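4. Texture shuffle runs – setting up and checking

Plinder sim guide, section 4. Draft for the September release. Comments to Itziar Marín, not to the shared inbox please.

What the shuffle is for: we want to know if the grasp policy still copes when the walls, floor and ceiling change and nothing else does. Same room shape, same task, different surfaces. If the success rate drops, the policy was leaning on the background. Colette Renaud's write-up has the reasoning – read that first if you're new, this section only gets you running.

4.1 Before you start

You need the Plinder build from section 2, a trained policy file and a scene list. Scene lists made with the old editor won't load. Re-export them.

1. Close any other Plinder session on the machine. Two at once will fight over the render queue.
2. Set the run folder. Local disk only, the network share is too slow and drops files.
3. Copy shuffle_default.cfg into the run folder and rename it. Do not edit the original. (Hervé Tanguy did, we lost a morning.)
4. Set the master seed. The default is 3,184 and all the published runs use it, so leave it unless you have a reason.
5. Set the number of texture draws per scene. Default is 9. Use 5 for a quick check.

Note: seed goes in without the comma. The parser reads the comma as a list and you get two seeds and no warning.

4.2 Start pose and wrist view

6. Load the first scene and hit Reset. Wait for the textures to come in, the first load is slow.
7. Open Views > Wrist. Look at the gripper before anything else. Fingers open, nothing held.
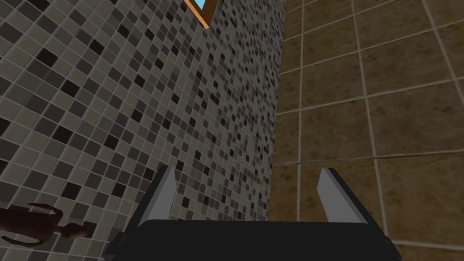 Fig. 4-1. Wrist view, gripper open. Small grey mosaic on one wall, large brown tile on the next.

8. Check that neighbouring walls have drawn different materials. Not required by the method, but if every wall matches in every draw then the per-surface switch is off and you're shuffling the whole room as one. Set per_surface = on and reset.
9. Check both fingers are in view. If one is missing the camera offset is from the old gripper model. Fix it in the robot file, not here.

Note: a steep view is fine. The start pose is random within limits and the policy was trained on tilted views. Don't straighten it by hand – results won't compare with anyone else's.

Caution: never change the start pose limits part way through a batch. The log keeps the first values only.

4.3 Furniture and clutter

Furniture is held fixed through a batch. Only the surfaces get shuffled. This is the whole point of the test so please check it each time you change the scene list.

10. Open the Lock panel. Furniture, windows and loose objects should all say Locked. Walls, floor and ceiling should say Free.
11. Step through two or three draws with the Next Draw button. Surfaces change, furniture does not move. If a chair jumps, its lock is on the mesh and not on the parent. Lock the parent.
12. Pick a view that gets far things and near things together and save it as your reference still.
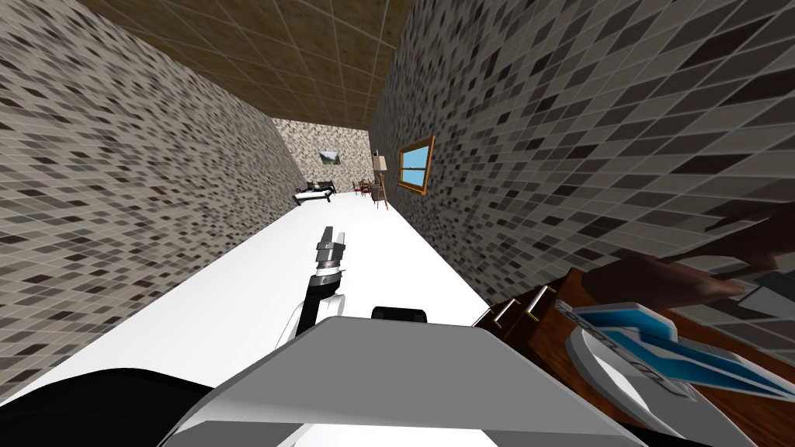
13. Save the reference with the draw number in the file name. You'll want it when a result looks odd and you can't remember which tiles were up. Batch files from Orlandini and Kudlow (the two compute boxes) are named differently, see section 7 for the converter.

Small patterns are the hard case. In our pilot batch the plain surfaces gave almost no change against the baseline, and nearly all the lost grasps came with fine mosaic on the wall or floor behind the target. Bernd Kröger thinks it's the depth branch getting confused by the grout lines. Fiifi Mahama thinks it's the downscaling before the first layer. Not settled. Log enough that either of them can check, meaning:

– texture name for each surface
– tile scale for each surface
– the downscaled wrist image as well as the full one
– depth map, raw

The last two are off by default becuase they fill the disk. Turn them on under Logging > Extra.

4.4 Lighting

14. Set lighting to Flat. Soft and even, no hard shadows. Lighting is its own test (section 5) and mixing the two makes the numbers useless.
15. If you see strong shadows on the walls, a lamp has come in with the scene. Delete it from the scene copy, save, reset.

4.5 Running the batch

16. Press Dry Run. Each scene is loaded once, no policy. Takes a few minutes.
17. Flick through the dry run stills. Look for holes in walls, missing floor, the gripper stuck inside something. Steep downward views are worth a second look, that's where gaps at the skirting show up. 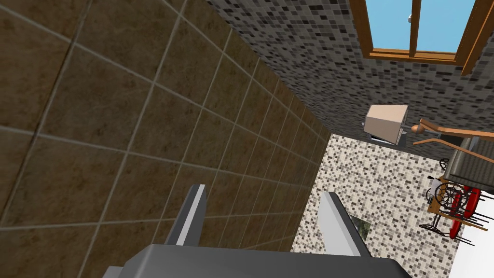 18. Drop bad scenes by putting a # in front of the line in the scene list. Don't delete the line, the numbering shifts.
19. Set the episode limit to 90 seconds of sim time. Longer doesn't help, a policy that hasn't grasped by then is just waving about.
20. Press Run. Leave the window open. Minimising it is OK on the compute boxes, but on laptops it pauses the renderer – known bug.

Caution: do not press Reset during a batch. It restarts the draw counter but not the episode counter and the two files no longer line up. No way to repair this afterwards, you have to run it again.

4.6 Reading the results

The summary file has one row per scene per draw. The column to look at is drop, which is baseline success minus shuffled success. Positive means the new surfaces hurt. Small negatives are noise, ignore.

Sort by floor texture first, then by wall. If the same texture keeps turning up at the top of both, send it to Itziar with the reference stills. If nothing stands out run the full 9 draws before you say so to anyone, the quick check is too small to rule an effect out.

Policies trained with the Onda loader write success as a word and not a number. The summary script treats the word as zero. Run fix_onda on the log first or you'l get a drop on every row.

4.7 If it goes wrong

Grey surfaces everywhere – texture path is wrong, check the run folder.
Wrist view black – camera inside the palm. Reset once. If it stays, reload the robot file.
Same draw twice – the seed field is empty.
Batch stops with no message – disk full, almost always. See Logging > Extra.

Next: section 5, lighting runs.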